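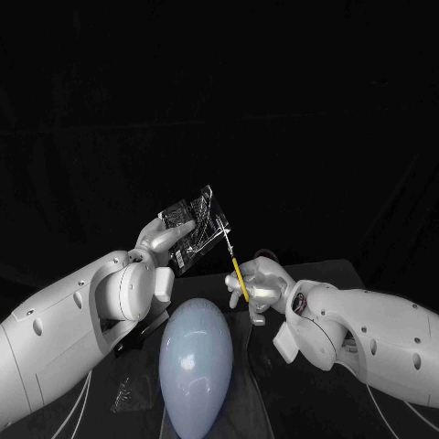 White arms against a black backdrop.

Why Are Some Things Black and Some Things White?

Claltthorpe Science Museum Learning Pages, for readers in grades 3 to 5

Light travels from the sun, or from a lamp, and lands on the things around you. Some of it bounces off. Some of it is taken in, or absorbed. Your eyes can only see an object if light from that object reaches them.

Light from the sun looks white, but it is a mixture of many colors. You see those colors spread out when there is a rainbow. Raindrops bend each color by a slightly different amount, and the mixture separates.

What happens when light lands on something?

A ripe tomato absorbs most of the green and blue light that reaches it. It sends back mostly red light, and so it looks red. A leaf sends back more green than red or blue. A white sheet of paper sends back nearly all of the colors together, and your eyes see the mixture as white.

Black objects absorb most of the light that lands on them. Very little bounces back to your eyes. Scientists do not know of any everyday material that absorbs every bit of light, and even a very black coat sends back a little. You can often find the folds in a black curtain by looking for places that are slightly less dark than the rest. 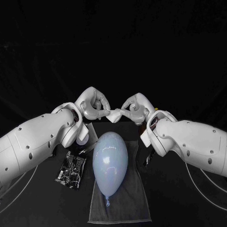 The amount of light in a room also matters. At night, with the lamp off, a red sweater and a green sweater may both look gray. The sweaters have not changed. Your eyes have two main kinds of cells for seeing, called rods and cones. Cones let you see color, but they need plenty of light. Rods work in dim light and cannot tell one color from another.

Where does the light go?

Light carries energy. When an object absorbs light, most of that energy turns into heat. This is the reason a black car seat feels hotter than a white one on a sunny afternoon. People who live in hot, sunny places have painted their houses white for hundreds of years to help keep the rooms cool inside.

Animals and color

Many animals depend on dark and light coloring. The arctic fox grows a white coat for winter and a brown or gray coat for summer, so that it is hard to see against the snow or the ground. A penguin has a dark back and a white belly. Seen from above, the back blends in with the deep water. Seen from below, the belly blends in with the bright surface of the sea.

Try it yourself

You will need two glasses of the same size, one sheet of black paper, one sheet of white paper, tape, water and a thermometer. Ask an adult before you begin.

Wrap one glass in black paper and the other in white paper. Fill both with the same amount of cool water. Measure the temperature of each and write it down. Place the glasses side by side in bright sunshine and measure again after one hour. Which one has warmed up more? Was there a cloud or a breeze that might have changed your result?

Words to know

Absorb: to take something in.
Reflect: to send light back from a surface.
Cones: cells in the eye that let you see color.
Rods: cells in the eye that work in dim light.

Visiting the museum

The Light and Color display is in the Flurthorpe Gallery on the second floor. School groups of up to 14 students may book a workshop with Kyriaki Michailidis or Danjuma Aliyu of the learning department. Workshops begin again in September. Teachers should bring a completed booking form to the front desk on arrival.

Text by Fanni Szabó. Checked by Geert Dijkstra.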